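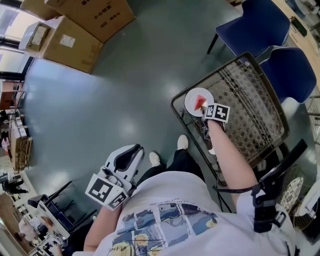 Section 3: Planning and Ordering Your Equipment

Read this section before you place an order. It covers what to buy for a hand-held gripper collection station, in what order, and what to leave room for in the budget. Assembly starts in Section 4.

The steps assume one station with one operator. For a second station, repeat steps 2 through 6. Steps 1 and 7 are done once per site.

3.1 Before you start

You will need:
- A floor plan of the room, with doors, outlets and fixed furniture marked
- A list of the tasks you plan to record in the first three months
- The name of the person who can approve purchases at your site
- The Vunelari order sheet (back of this manual)

3.2 Planning steps

1. Measure the room. The operator needs a clear standing area of at least 6 by 6 feet, plus whatever furniture the tasks call for. Measure with the furniture in place. Rolling chairs count as furniture, and so do shelves and cartons stacked along the walls.

2. Choose the number of grippers. Order one per hand in use, plus one spare per station. Left and right units have the same body but ship with different marker plates, so state the hand on the order sheet. A spare ordered later ships alone and costs more in freight.

3. Order wrist mounts and straps. Each operator should have a wrist strap in the right size. Sizes are S, M and L. If operators share a station, order one body harness per person. The wrist mounts themselves can be shared.

Note: Harness buckles are not sold singly. A buckle kit covers two harnesses.

4. Order finger pads. A set of pads is good for about 577 recording sessions on cardboard, fabric and plastic. Rough or sharp objects will wear them sooner. For the first year, budget two sets per gripper.

5. Order marker plates. Printed markers scratch and pick up fingerprints. Order them in packs of 19 (part BB-19, made by Bastby). One pack is enough for one station for a year in most offices. Do not print your own on office paper. The gloss and the small errors in size both affect tracking.

6. Plan the cables. Each wrist device and each gripper needs its own lead to the recorder. Order the 5-foot leads for operators who stand in one place and the 8-foot leads for those who walk between tables. Add one spare of each length you use.

CAUTION: Loose cable hanging at the elbow can catch on chair arms. Include a bag of cable clips in the first order and do not run a session without them.

7. Decide where the equipment will be stored. Plan on one shelf per station for grippers and mounts, and a covered bin for pads and markers. Keep the original cartons until the return period ends. Sudwood will not take back a gripper without its foam insert.

3.3 Setting the budget

Divide the budget into four lines: station hardware, wear parts, computing and storage, and people. Sites that write down a single total tend to spend it on hardware and then run out of pads in the fourth month.

Station hardware is paid once. Wear parts should be entered as a yearly cost, even if the first year's stock arrives with the hardware.

Computing and storage depends on hours recorded. Use 100 gigabytes per operator per day as a planning figure and adjust it after the first month. Buy drives in pairs - one for working data and one for backup.

People is usually the largest line. Include paid time for training, for putting on and checking the harness, and for resets between takes. A new operator needs two full days before their recordings are usable.

Note: Tables, chairs and props are not on the order sheet. Use what the site has where you can. If you must buy, put it under station hardware.

3.4 Lead times

Grippers and wrist mounts ship from Mudaliar in four to six weeks. Orders placed in July take longer, as the plant closes for part of the month. Wear parts ship within a week all year.

Ask for one delivery date for the whole station. Partial shipments are allowed, but the warranty period begins with the first carton received.

3.5 Checks on delivery

1. Count the cartons against the packing slip before signing.
2. Open each gripper carton and confirm that the hand on the label matches the hand on the order.
3. Squeeze each trigger fully and release it. The jaws should open without sticking.
4. Check that marker plates are flat and firmly fixed. A lifted corner must be replaced before use.
5. Write the serial numbers on the site record sheet.

Report missing or damaged parts within five working days.

3.6 Contacts

Orders and quotes: Chandrasekhar Devadiga, Vunelari sales desk
Site planning and floor plan review: Kristaps Tamošiūnaitė, Vunelari field support

Floor plans sent before noon are normally returned with comments the next working day.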